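**Katcombe to convert 1880 wool store into office space for small firms**

PINTO, January. Katcombe has received approval to convert the former Pulley wool store, built in 1880, into 66 serviced office units. Work on the ground floor will begin in spring and the first units will be offered for lease when that floor passes final inspection.

The building has seven bays and a load-bearing brick shell. Structural surveys found the outer walls sound. Two internal floors will be strengthened with steel beams set beneath the existing timber joists. The roof will be stripped, insulated and re-covered in slate to match the original. 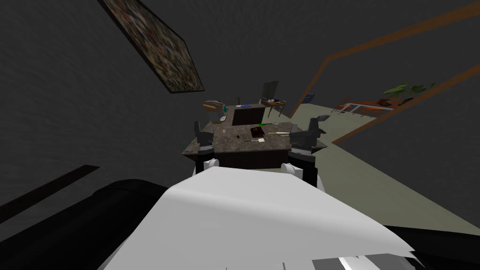

Units will be leased on terms starting at three months. Rent will include heating, water, cleaning of shared areas and a wired network connection. Electricity will be metered separately for each unit. Tenants may combine adjoining units on the same floor, subject to a fire safety check, and must restore the dividing wall at the end of the lease.

Heating will be supplied by air-source heat pumps installed in the rear yard. Original window openings will be kept. Secondary glazing will be fitted on the inside face, which avoids changes to the street elevation.

"The main constraint was floor loading," said Danica Matoušek, project manager at Katcombe. "The upper levels were built to carry baled wool, but two of them had been altered and we could not rely on the old figures. The new steel gives us a known value for every bay."

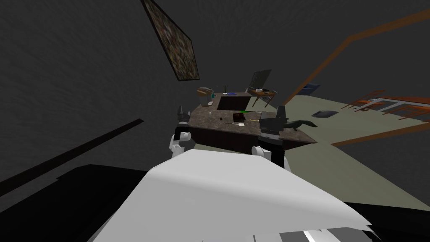 Wallel, the main contractor, will carry out the work in seven stages. Stages one to three cover drainage, structural steel and the roof. Later stages cover services, partitions, elevators and external works. Noisy work will be limited to the hours between 8 a.m. and 5 p.m. The lane on the north side will remain open to foot traffic except during steel deliveries.

The cast-iron hoist above the east door will be cleaned, painted and left in place. It will not be returned to working order.

Floor plans and lease terms can be requested from the Katcombe leasing office in Pinto. Firms that have already registered an interest do not need to apply again.

**Media contact:** Danica Matoušek, Katcombe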